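作業ノート 卓上キッチン小物一式 6月分
記入:Ratih Mandagi
閲覧:Azlan、Maximiliano、Melati(Hamishには口頭で済み)

9:20 開始

前回の続き。台帳の44番までは先月のうちに照合済み。残りは布物と、あとから足した果物類。今日はまず卓上に出してあるものを先に片づけ、棚の中身は午後に回す。白い天板の清掃も同じ枠でやる予定だったが、クリーナーの詰め替えが届いていないので布の水拭きだけにした。詰め替えはCellurineの薄め液、400 mLの小さいほうを頼んである。大きいボトルは棚の下段に立たないので買わないこと。

先に用語の統一について。台帳に同じ品が別名で載っている件が前からあり、Melatiから直してほしいと言われていた。今日決めた呼び方を書いておく。

水切り:薄緑、楕円、底に細かい穴が並んでいるもの。両端に持ち手。旧名「ざる」「バスケット」「緑かご」は廃止。
皿:薄いラベンダーがかったグレーの平皿。旧名「大皿」「グレー皿」。大皿と呼ぶと小皿があるように読めるので、単に皿とする。
小鉢・緑:緑系の小さい器で、縁から短いつまみが出ているもの。これを鍋と書く人と鉢と書く人がいる。どちらでも通じるが、台帳では小鉢・緑に統一。
水色の器:色で呼ぶ。カップかボウルかで議論しない。
黒鍋、灰鍋:色で区別。蓋の有無は備考欄。
穴あきターナー:緑。「フライ返し」は棚の別の品と混ざるので使わない。
ケチャップ:赤いボトル、白キャップ。布製。ラベルはHEINZ。
果物類:いちご、ライム、オレンジ(輪切り)。単複は個別番号で管理し、品名に数を入れない。

Azlanは色名をもっと細かく書きたいと言っていたが、薄緑とミントと青緑の境目で三人の意見が割れた。照明で見え方が変わる色に細かい名前を付けても照合の役に立たない。色は大づかみ、形で確定、を原則にする。

9:45 卓上の状態を確認

水切りが中央にあると他のものの置き場がすべてそこから決まる。面積を取るうえ、向きによって持ち手の先が隣の小物に当たる。長手を縦に使うと左右に帯状の余地ができ、片側に調理器具、片側に小さいものを寄せられる。前回Maximilianoが横向きに置いた案は、小鉢の行き場がなくなったので取り下げになっている。

穴あきターナーは鍋に立てかけると柄の収まりはよいが、先の平たい部分が外に出る。出る方向は決めておいたほうがいい。卓の外側へ向けるのを標準とする。内側に向けると、水切りの縁の上に乗ってしまう。
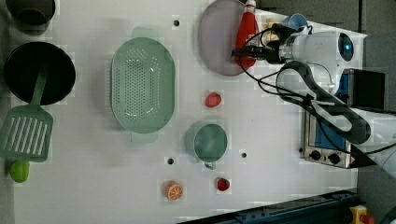 柄を鍋の中、先を外、という置き方は台所としては逆だという指摘がHamishからあった。普通は先が鍋の中に入る。指摘はもっともだが、うちのセットでは先を中に入れると柄の重さで鍋ごと動く。鍋が軽いのが原因で、底に重しを入れる案は以前に却下されている(底が膨らんで座りが悪くなった)。当面は今の置き方を標準にして、台帳の備考に「先は外」と書く。

鍋の座りについて。黒鍋は問題なし。灰鍋は、天板の端近くに置くと持ち出しの分だけ落ちやすい。端から離す距離を決めようとしたが、卓ごとに余白が違うので数字は書かない。「底が全部天板に乗っていること」とだけ書く。

天板の取付穴。穴の上に小物を置くかどうかで毎回手が止まる。いちごは底が穴にかかると傾く。大きいものは跨いでも影響なし。したがって、小さいものは穴を避ける、水切りと皿は気にしない。オレンジの輪切りは寝かせるぶんには跨いでもよいが、立てるのは不可。そもそも立てる用がない。

10:10 布物

ケチャップを見る。布製なので拭き取りができない。粘着ローラーをかけると白いキャップの毛が起きてしまい、かけるほど見た目が悪くなる。Melatiの方法(柔らかいブラシで一方向に撫でる)に戻した。本体の赤い部分は多少しわが寄っているが、これは中綿の寄りで、揉めばある程度戻る。戻しすぎると今度はラベルの面が浮く。ラベルが平らに見える程度で止める。

洗濯の可否。購入時の紙が残っていないので不可の扱い。水をつけた布で部分的に押さえるところまで。乾くまでは皿の上に置かない。皿に繊維が残るため。

ラベルの向きについても決めておく。寝かせるときはラベルを上。キャップの方向は自由としていたが、写真を突き合わせる際に毎回向きが違うと、どれが同じ回の記録か判断しにくい。キャップを皿の中心から見て外側へ向ける、あるいは必ず皿側へ向ける、のどちらかに固定したい。Azlanは皿側を推している。私はどちらでもよい。

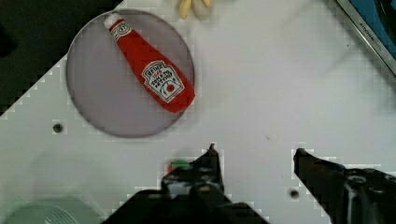

皿に乗せる場合の注意も追記する。皿は縁の立ち上がりが低く、丸みのあるものを置いても止まらない。ケチャップ程度の長さがあると、斜めに置いたときに底側が縁に掛かる。掛かった状態で皿を持ち上げると片側だけ重くなり、滑る。皿ごと運ぶのは禁止とし、必ず品を下ろしてから皿を動かす。Maximilianoが以前これで水切りの中に落としている。壊れるものではないが、ラベルの端が少しめくれたのはこのときからだと思う(本人の記憶では別の機会)。めくれは布用の接着剤で押さえて、前回のうちに閉じた。今日見た範囲で再発なし。

皿の表面。色が薄いので、布物から移った赤い毛がよく見える。逆に白い天板の上では白い毛が見えない。つまり皿の上がきれいでも天板がきれいとは限らない。拭き終わりの判断は、濃い色の布で一拭きして布のほうを見ること。これは手順書に入れる。

皿の品番。裏に刻印があるという話だったが、読めなかった。Priloraの食器シリーズだろうという推測が台帳に書いてある。推測は推測と分かるように括弧に入れ直した。Priloraのカタログには似た形が複数載っていて、寸法だけでは決まらない。追加で買うときは現物を持っていくか、型紙を取る。型紙は厚紙で一枚作ってあるので、棚の右の封筒から出して使うこと。使ったら戻す。前に一度、下敷きにされていた。

10:50 休憩、と途中で来た連絡

Sopacuaの倉庫から、追加の収納箱が午後に来ると電話。数は2。仕切り板は別送。仕切り板なしで先に入れると、あとで全部出すことになる。来ても開けずに置いておく。Hamishに受け取りを頼んだ。

ついでに費用の件。前回の補充分は合計3,924円で、領収書は台帳の最終ページに貼ってある。科目を消耗品にするか備品にするかで保留中。布物は消耗品でよいと思う。水切りと鍋は備品。果物は中途半端だが、単価からいって消耗品にまとめる。Melatiの確認待ち。

11:05 再開、器の相性

器の入れ子を試した。棚の容積を減らしたいので、どれがどれに入るか。

小鉢・緑 → 水切り:入る。ただし縁のつまみが水切りの側面に当たる向きがある。つまみを長手方向に向ければ当たらない。
小鉢・緑 → 灰鍋:入るが、抜くときに引っかかる。不可とする。
水色の器 → 小鉢・緑:傾いて収まる。安定しない。
水色の器 → 黒鍋:入る。これを標準にする。
皿 → 水切りの下:面積がほぼ重なるので、下敷きのように使える。ただし水切りの底と皿の表面が擦れる。間に紙を一枚入れる。
穴あきターナー:どこにも入らない。棚の仕切りの上に横に渡す。

結論として、段数は一段減らせる。高さ方向の余りは布物に使う。布物を圧縮してはいけないので、上に何も積まない段が必要になる。ケチャップの上に鍋を置いた形跡がこれまでにもあり、胴のしわはそのせいでもあるだろう。段の前面に「積まない」と貼った。字が小さいとHamishに言われたので書き直した。

水切りの状態。底の細かい穴に糸くずが詰まりやすい。裏から見ると分かる。表から見ると穴の列が揃って見えるので見逃す。裏返して光にかざし、詰まった箇所を細いブラシで抜く。爪楊枝を使うと先が折れて残るので不可。今日の分は右寄りの列に数か所あり、抜いた。縁の内側に薄い擦り傷。使用に差し支えなし。持ち手の付け根に割れなし。

水切りの位置は、卓の左半分に寄せたときがいちばん作業しやすかった。中央に置くと見た目はまとまるが、手を伸ばす方向によっては越えていく形になる。左に寄せると右側が広く空くので、皿とケチャップを置き直すときに楽。
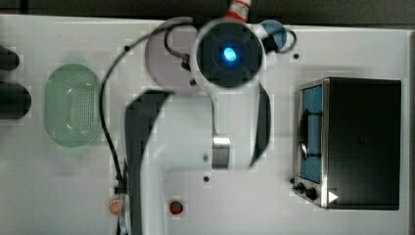 ただし左に寄せる場合は、黒鍋と灰鍋の置き場を同じ側に取れない。鍋を先に決めるか、水切りを先に決めるか。Maximilianoの意見は鍋が先。理由は背が高いから。背の高いものを手前に置くと奥が見えなくなるというのはそのとおりで、私も鍋を先に決めるほうに賛成した。順番としては、鍋、水切り、皿、器、布物、果物。大きい順に近いが、水切りと皿が入れ替わっても困らない。

果物は最後。転がるものを最初に置くと、あとの品を置くたびに位置がずれる。ライムは特に動く。いちごは形が先細りなので、先の向きに半周して止まる。オレンジの輪切りは動かない。ライムだけ滑り止めを貼る案があり、貼ると裏表ができてしまうので保留。代わりに、器の脇に寄せて置けば実用上は止まる。

11:40 色の重なりについて

前から気になっていた点をまとめておく。セット全体で緑系が多い。水切り、小鉢、ターナー、ライム。薄い緑同士が隣り合うと、照明が弱い時間帯に縁が分かりにくくなる。天板が白いので、薄緑と白の境もあまり強くない。

対策案
一、緑同士を隣に置かない。間に赤か黄を挟む。
二、小鉢を別の色に替える。
三、何もしない。

一で足りる。いちごを水切りと小鉢の近くに置くと境がはっきりする。二は買い替えになるので、いまのものが壊れてからでよい。Azlanは二を希望していたが、Plutbergの見積もりでは同じ形の色違いだけを単品で出せず、組での購入になるらしい。組で買うと、使わない器が増える。使わない器は棚を取る。保留。

赤も固まりやすい。ケチャップ、トマト、いちご。赤いもの同士で近いと、遠目にひとつに見える。特にトマトはヘタの緑が横を向いたとき、いちごと取り違えやすい。ヘタを上にして置くことを標準にする。いちごも同じ。台帳の写しを作ったときにトマトといちごの番号が入れ替わっていたのは、たぶんこの取り違えから来ている。今日訂正した。訂正前の行は消さずに線を引いてある。

黄色いもの。台帳には「バナナ(皮むき)」とあるが、Hamishは最初チップスだと思ったと言っていた。自分も遠くから見て一度迷った。正式名はバナナのままにして、備考に「細長い薄黄色、まとめて置く」と書き足した。ばらして置くと一片ずつ行方が分からなくなるので、寄せて固めておく。置き場は皿と水色の器の間。隙間が埋まって器の滑り止めにもなる。

13:10 午後

収納箱が届いた。連絡どおり仕切り板なし。外寸を測ると棚の内幅に入るが、引き出すときに指が入らない。前面に紐を付ける。紐は手持ちの綿のもの。穴はもともと開いているので加工不要。二箱とも同じ側に付けたこと。向きを逆に入れると紐が奥に行く。

棚の中身の照合。先月の表と突き合わせ、以下の差。

蓋がひとつ、表にあって棚にない。薄緑の半透明のもの。卓に出ている可能性あり、後で見る。
計量スプーンの組、表では一行、現物は輪で束ねてある。行はそのままでよい。
布のパン、表にない。誰が足したか不明。Melatiに聞いたところ本人。次の空き番号を付けて登録した。
ラベルの剥がれた小瓶、用途不明。空き番号を付けず「保留」の袋へ。

番号札の付け方も見直した。糸で吊るすと布物では取れ、鍋では音がする。器類は底に小さいシール、布物は縫い目の端に織りタグ、果物は袋のほうに書く。果物一個ずつに貼ると見た目が変わるので貼らない。個別番号は袋の中の紙で管理するしかない。紙をなくすと終わりなので、同じ表を棚の扉の裏にも貼る。

13:50 配置の標準案(第二稿)

第一稿は水切り中央の案。第二稿では皿を基準にする。皿を先に見つけられれば、他の品の位置が言葉で伝えやすいというのが変更の趣旨。電話で位置を伝えるときに「水切りの右の少し下」では通じなかった。「皿のすぐ下」なら通じる。

第二稿の並び
皿を奥寄りに置く。
皿の奥側の脇に水色の器。
その間にバナナ。
皿の手前にケチャップ、横に寝かせる。キャップは皿側。
ケチャップの隣にトマト、ヘタが見えるように。
小鉢・緑はつまみを外向きに。
オレンジといちごは手前側にまとめる。

ケチャップの向きは結局Azlanの案になった。皿側に向けると、ラベルの面が手前寄りに来て、見分けるときに文字を使える。反対意見は出なかったので確定。小鉢のつまみの向きも、このとき一緒に決めた。内に向けると他の品に当たる。 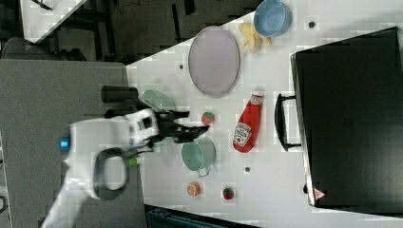 皿の手前にケチャップ、キャップは皿側。皿と水色の器の間に薄黄色のバナナ状のもの。

第二稿で残っている問題は、穴との関係。ケチャップの底寄りの位置に天板の穴が来る。跨いでも傾かないが、布の毛が穴に入る。毛が入ると掃除が面倒なので、ずらせるならずらす。ずらすとトマトとの間が詰まる。Ratihとしてはトマトのほうを動かせばよいと考えるが、Azlanは間隔を変えたくないとのこと。次回、両方の並びを書いた紙を並べて決める。

もう一点、小鉢が皿から遠い。汁物の器として見るなら皿の近くにあるのが自然で、Hamishはそこを気にしている。ただし近づけると前述の「緑同士を隣に置かない」とぶつかる場合がある。水切りをどちら側に置くか次第。並びの表に水切りの行が抜けていたので、次の稿で必ず入れる。鍋も同様。第二稿は皿まわりだけの記述だと冒頭に断っておく。

14:30 清掃

天板は水拭き一回、乾拭き一回。隅に粘着テープの跡が残っている。水では取れない。Cellurineが来たら落とす。天板の縁に強い溶剤を使わないこと。前に別の卓で白さが変わり、そこだけ目立つようになった。

トースターオーブンの前は物を置かない決まりだが、守られていないことがある。扉の開く範囲に小物があると、開けたときに押して落とす。扉の可動範囲をテープで示す案は、テープの跡が増えるので却下。台帳の表紙の裏に一行書いた。

つまみ(オーブン側)の汚れは乾いた布で。濡らした布を使うと隙間に水が入るおそれ。扉の面は外側だけ拭く。内側は今日は触っていない。

布物のブラシがけはケチャップとパンのみ。ブラシの毛先がだいぶ開いているので、次の補充に入れる。軟らかいもの。歯ブラシで代用しない(キャップの毛が切れる)。

15:05 保管試行

午前に決めた入れ子で一度、棚にある予備の器を使って入れてみた。水色と同形の予備を鍋へ入れる組は問題なし。皿の下敷き方式は、紙が滑って片側に寄る。紙を水切りの底より少し大きく切ると寄らない。コピー用紙では小さいので包装紙を使う。白いほうを上。柄のある面を上にすると、薄緑の底の穴から柄が透けて見えて、汚れと見分けがつかない。

ターナーを渡す場所は仕切り板が来てから。それまでは棚の最上段に仮置き。先の平たい部分に重みをかけないこと。穴の列の間が細く、折れるとしたらそこ。

果物の袋は口が開いたままになりやすい。巾着に替えたい。手持ちの布で作れるとMelati。大きさはオレンジの輪切りが曲がらずに入ること。

15:40 手順書への追記分(このまま写すこと)

・品名は本ノートの統一名を使う。
・置く順は、鍋、水切り、皿、器、布物、果物。
・小さいものは天板の穴を避ける。
・ターナーの先は外。
・ケチャップはラベル上、キャップは皿側。
・皿は品を下ろしてから動かす。
・トマトといちごはヘタが見える向き。
・バナナは寄せて置く。
・拭き終わりは濃い色の布で確認。
・水切りは裏から光に当てて見る。
・布物の上に積まない。

Maximilianoから、項目が多くて読まれないのではとの意見。置くときの項目と、片づけるときの項目で紙を分ける。置くほうは卓の脇、片づけるほうは棚の扉。どちらにも同じことを書くと片方だけ直されて食い違うので、重複させない。

16:00 未決

トマトとケチャップの間隔(Azlan)
小鉢の位置(Hamish)
科目の扱い(Melati)
仕切り板の到着日、Sopacuaに確認(Maximiliano)
薄緑の半透明の蓋、所在の確認と台帳の行の処理(自分)
皿の品番、Priloraに型紙の写しを送って聞く(自分)
Plutbergの見積もりの有効期限、控えを探す(自分)

蓋については、台帳に「蓋」とあるが器として使っている人もいるらしい。形からはどちらとも取れる。所在が分かったら現物を見て決め、用語表に足す。それまで行は空けておく。

16:15 終了。棚は施錠、鍵は元の場所。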